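Clusbridge House Residents' Meeting
Minutes of the bedroom furnishings and laundry meeting

Held on Aug 26, 2023 in the ground floor meeting room, Banmont building

Present: Nerys Dafis (chair), Ladi Idahosa, Llinos Lougher, Heino Uibo
Minutes taken by: Nerys Dafis
Apologies: Cadi Gethin, who had sent written comments under items 4 and 6

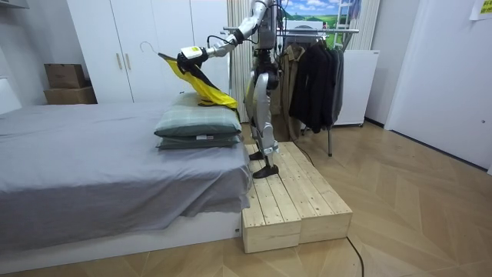

Reading time: 2 minutes

1. Minutes of the previous meeting

The minutes were agreed as a correct record, subject to one change. Under "Bedding", the words "plaid blankets" should read "plaid pillowcases". The chair will amend the file copy.

2. Matters arising

Llinos Lougher reported that the window catch on the upper landing had been repaired. The matter was closed.

The question of a second drying rail for the Kneath corridor had been carried forward twice. It was agreed to place the order from the present year's budget. Ladi Idahosa to obtain a price from Jostex, who supplied the existing rail.

3. Beds and bedding

The meeting considered the bedding now in use in the Banmont rooms. The grey sheets were felt to suit the white furniture, and the checked pillowcases in pale green had been well received. Residents had asked if the sheets could be changed on a fixed day in place of the present arrangement, under which each corridor decides for itself. Views differed. Ladi Idahosa considered that a fixed day would put too great a load on the machines. Llinos Lougher thought the difficulty could be met by giving each corridor its own day.

Agreed: each corridor to have its own day, on trial until the October meeting. Llinos Lougher to draw up the list and post it in the laundry.

It was further noted that pillowcases continue to be returned to the wrong rooms. Residents will be asked to sew or write a room number on the inside hem. The number should not be written on the outer face of the case.

4. Clothes on hangers

A written comment from Cadi Gethin was read out. Residents who bring up freshly pressed clothes, and sports shirts in particular, lay them on the bed while they attend to other things. The clothes are then moved, sat upon or folded in a hurry. She asked that the guidance for new residents should say plainly how such clothes are to be set down, and where they should go next.

The following wording was put forward for the guidance:

A shirt on a hanger may be laid on the bed for a short time. Lay it face up, with the collar towards the headboard and the sleeves free. If it is placed over the pillow, smooth the pillowcase first. Do not leave it there overnight. Damp clothes must not be laid on bedding at any time.
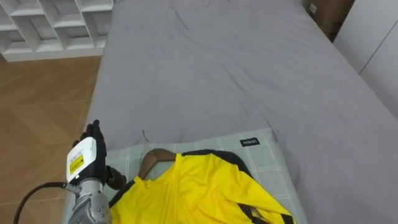
Heino Uibo asked whether the guidance ought to mention the bed at all, as the rooms have a door hook and a shirt could be hung there from the start. He had found that a shirt left on a bed at midday was usually still there in the evening. In his view the wording would be taken as permission.

The chair replied that door hooks were already in use for coats and towels, and that the guidance should deal with what residents in fact do. After discussion the wording was accepted with one addition, proposed by Heino Uibo: "Use the door hook if it is free."

Agreed: wording to be adopted as amended. Nerys Dafis to send it to Cadi Gethin before it is printed.

5. Shelving and headboards

Ladi Idahosa spoke to this item. The white open shelving has been placed against the back wall, next to the bed, so that its end comes almost up to the headboard. This leaves very little room to run a cloth or vacuum nozzle between them. He had found nothing on the shelves when he looked in, and suggested that any change of position be made before they are filled.

The long recess in the white headboard was also raised. Residents have been told it may be used for a book or spectacles. Drinks should not be placed in it, as the mattress is directly below.

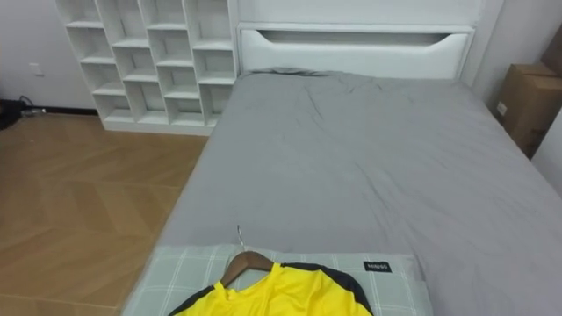

Three courses were considered for the shelving: to leave it as it is, to move it along the wall to give a proper gap, or to turn it to face the window. The last was ruled out on account of the radiator. Llinos Lougher favoured moving it along the wall by the width of a broom head.

Agreed: shelving to be moved along the wall. Ladi Idahosa and Heino Uibo to do this together and to check the floor for marks afterwards.

6. Expenditure

The chair reported that the furnishings account stood at £3,761. A sum of £1,000 is to be held back for replacement mattresses. Cadi Gethin had asked in writing that some 2 per cent of the remainder be set aside for hangers and hooks. This was approved.

It was agreed that wooden hangers with broad shoulders should be bought for shirts and jackets, as thin wire ones mark the fabric.

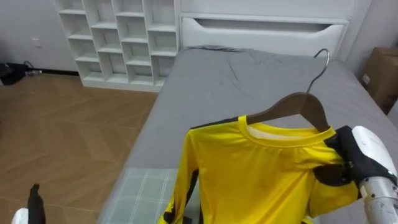

Item 6: Yellow and black shirt on a wooden hanger.

7. Any other business

Llinos Lougher asked that the laundry door be kept shut after ten in the evening. Noted.

8. Next meeting

October, in the same room. Items for the agenda to reach Nerys Dafis one week beforehand.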